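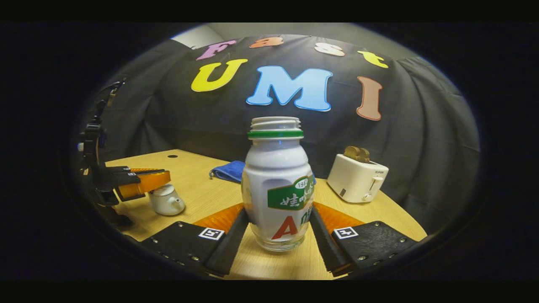
Week 11 handout: Buying the gear before you buy the robot

Hello again, everyone. Last week we got lost in arm datasheets (my fault, I like datasheets), so this week I want to talk about money. Who pays, when, for what, and how you write it down so that your finance office doesn't send it back with a question mark on it.

We use cookies to remember your course settings. Accept all | Manage choices

Where the money goes

When I ask a new group to budget for a tabletop manipulation setup, I nearly always get a list with one line on it: the arm. Then I ask what it's going to pick up, what table it sits on and what the room looks like behind it, and the list starts to grow. By the end of the hour the arm is still the biggest line, but it has a lot of company!

I like to split a plan into four buckets. You can rename them if your department has its own words.

1. Hand-held collection tools. These are the grippers a person carries around to record demonstrations. The fingers, the finger pads, the markers on the fingers and the camera all belong in this bucket. Budget for spare fingers from day one. I'd much rather you had a bag of pads in a drawer than a two-week gap in your recordings while one ships.

2. Fixed hardware. Stands, brackets, mounted grippers, clamps, the arm itself if you're getting one. Ask for the mounting hole pattern before you order the table. I once ordered them the other way round and spent a whole afternoon with a drill and a very bad mood.

3. The workspace. Table, backdrop, lights, power strips, cable covers. A big black curtain is one of the best things you can put on a plan, and it's cheap next to anything with a motor in it. If your sponsor wants their name up behind the table, foam letters do the job and come down again in a minute.

4. Props. Ah, props. We'll come back to props.

A worked plan: the Landum bench

Landum is our teaching bench on the second floor, and its plan is the one I hand around because I wrote it and I know where it went wrong. We asked for 3 hand-held grippers and got them. We asked for a single line of "household objects" and got a note from purchasing asking what on earth that meant.

So the second version named things. A toaster. A small teapot. Drink bottles with screw necks. Cloths in a solid color. Once each thing had a name and a price next to it, the whole props line came to $524 and went through without another word. Same money, same stuff, just spelled out.

A few notes from that plan you're welcome to steal:

- Buy appliances new if they'll be plugged in. Our safety office wants a tag on the cord, and they will not tag the one from your aunt's kitchen.
- Get a second teapot. Ceramic and grippers have a difficult relationship.
- Cloths are the best value in the whole plan. They fold, they crumple, they never look the same twice, and you can wash them.
- For bottles, write "assorted shapes" and mean it. A shiny white bottle with a round belly and ridges is a very different thing to grip from a straight clear one, so I'd take a mixed bag over a crate of identical ones any day.
- Food props need a line of their own if your school treats food as a consumable (mine does, and yes, bread counts).

Quotes, and how to read them

We had two quotes for the fixed hardware, one from Juvenden and one from Baláž. I'm putting them side by side in class, but the short version is this. Juvenden quoted the mounted gripper as a single item, with stand and brackets in the price. Baláž quoted the gripper alone and then listed the stand, the bracket set and the cable kit underneath as options. On the first page Baláž looked much cheaper. By the last page it wasn't.

Things I check on every quote, in whatever order I find them:

- Are the fingers included, or does the gripper arrive with bare mounts? (It happens!)
- Can you buy a single replacement pad, or only the full set?
- How long is the quote good for? Ours ran 80 days and our approval took most of that.
- Who pays for return shipping on a repair?
- Does the software license renew, and in which month does the bill land?

That last one bites people. Our renewal falls in February, when the old year's money is spoken for and the new year's isn't in yet. We asked for it to be moved and were told no, so now it sits in the plan as its own line, in bold, and I look at it every fall with a small sigh.

Using the tracking sheet

You'll fill in your plan in Flinance, the budget tool we share with the rest of the department. It's a bit clunky, but it keeps every version, and that has saved me more than once. Use one row per item. Put the bucket number in the first column, the supplier in the second, and in the notes column write one plain sentence about what the item is for. "Gripper finger, spare, for hand-held unit" is perfect. "Misc. robotics" is going to come straight back to you.

Please don't hide a cushion inside the other prices. If you want some slack for breakage, give it a row and call it breakage. The reviewers I've dealt with are much happier with a breakage row than with a suspiciously pricey table.

What to bring next time

Work in pairs. Pick one task you could do at a kitchen table with one hand or two (making toast, pouring tea, putting a bottle back where it came from, that kind of thing) and write the full buying plan for collecting it. Go through all four buckets. Price everything, even the tape. If you can't find a price, leave the cell blank and highlight it, and we'll hunt for it together in class.

Upload the plan to Flinance before you come, and bring a paper copy too, as I like to scribble on them. If you're stuck on the mounting parts, the Landum plan is in the shared folder with all my old mistakes left in.

Handout last updated December 23, 2025 | Contact the course office | Back to top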